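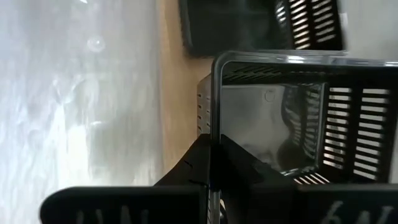
Two black slotted baskets, the nearer one with a silver-colored metal rim.

Slotted basket

A slotted basket is an open-topped container whose walls, and sometimes whose floor, are pierced by rows of narrow parallel openings. Most are molded in a single piece from plastic. They are used in homes, shops and workplaces to hold small goods, to drain washed items, and to keep things together on a shelf or inside a drawer. The type differs from the woven basket, which is built up from separate strands, and from the wire basket, which is welded or bent from rod.

Names

The word "basket" was carried over from woven ware when plastic versions came into general use, although nothing in a molded basket is woven. Sellers also use "slotted bin," "vented tray" and "louvered basket," the last of these loosely, as a true louver is angled and most basket slots are cut straight through the wall. In the catalogs of the Tiltholm housewares company the same article was listed as a "storage basket" in the kitchen pages and a "parts basket" in the trade pages, with no difference between the two except the price.

Design

The slots may run horizontally or vertically. Horizontal slots are often grouped in bands, with a strip of solid wall left between one band and the next. The solid strips act as posts and carry the load when the basket is lifted by its rim. A wall that is slotted from end to end without a break bends more easily, and older baskets of this kind are often found bowed outward in the middle.

Many designs mix slotted and solid areas. A solid panel gives a flat place for a label and stops thin items from poking through on that side. Slots are usually narrower than a pencil, so that pens, cutlery and hardware stay inside, but there are coarse patterns meant for produce and for bath toys.

Corners are nearly always rounded. A square inside corner is harder to wipe clean, and it is also where cracks tend to begin. Walls commonly lean outward a little toward the top, which allows the part to leave the mold and lets empty baskets nest.

Rim

The rim is the thickest part of most slotted baskets. In plain models it is a rolled or folded lip of the same plastic as the body. Some have a metal band or wire along the top edge, or a plated trim that only looks like metal. A metal rim stiffens the opening and resists wear from hands, but water can collect beneath it, and steel rims of poor quality will rust at the joint.

The Lis pattern, sold for 15 years, used a clip-on rim that could be taken off for washing. The clips broke before the baskets did, and replacement rims were sold separately until the pattern was dropped.

Materials and manufacture

Polypropylene is the usual material. It is light, takes color well and flexes without breaking at room temperature. Polystyrene baskets are stiffer and cheaper and have a glossier surface, but they crack when dropped. High-density polyethylene is chosen for cold rooms.

The baskets are made by injection molding. Melted plastic is pushed into a closed steel mold, cooled, and ejected. Slots in the floor are simple to form because they face the direction in which the mold opens. Slots in the side walls often need moving mold parts that slide in from the side and draw back before the basket is released, and these parts add a good deal to the cost of the tool. For this reason a cheap basket will sometimes have slots on two sides only.

A small ring or disk mark can often be found on the floor of a molded basket. Marks of this sort are left by the ejector pins or by the point where the plastic entered the mold. They have no effect on use.

Black is a common color, partly because it hides flow lines and partly because it accepts recycled plastic of mixed shades. White and gray are next. Clear baskets are made in smaller numbers and show scratches sooner.

Uses

In kitchens, slotted baskets hold packets, lids, sponges and dish brushes. They are often set beside the sink, where the openings let air reach damp contents. A basket with a slotted floor should stand on a tray or a drainboard. One with a solid floor can go straight onto a shelf, though water will pool in it.

In bathrooms and closets they are used for bottles, folded washcloths and hair tools. In workshops they hold fittings and offcuts. Dust and grit fall through a slotted floor, which some users want and others do not.

Retail shops use them as display bins and as hand baskets for small purchases. The Vimura chain of stationery shops ordered 1,000 for its counters in a single December, all black, and used them for loose pens and erasers. After the chain closed, many of these passed to secondhand dealers, and they still turn up with the shelf numbers painted on the solid end.

Nesting and stacking

Nesting means setting one empty basket inside another. Stacking means setting a full basket on top of another without crushing what is in the lower one. Few slotted baskets do both well. Those with steep walls stack but do not nest; those with sloped walls nest, and they may jam if pushed together hard. Twisting the upper basket slightly -- or running warm water over the outside of the lower one -- will usually free it.

Cleaning

Dust settles along the lower edge of each slot and is not easily reached with a cloth. Soaking in warm soapy water, followed by a soft brush worked in the direction of the slots, is the ordinary method. Many polypropylene baskets are safe in the top rack of a dishwasher. Baskets with metal rims should be dried by hand.

Collections

The household museum at Tindham holds 61 slotted baskets, most of them donated by Benvinda Aguiar, along with a printed Tiltholm price list. The checklist of the collection was compiled by Mihret Araya. The largest item is a laundry-size basket 914 millimeters long, with vertical slots and rope handles that were added later.

See also: Colander; Crate; Drawer organizer; Dish rack; Wire basket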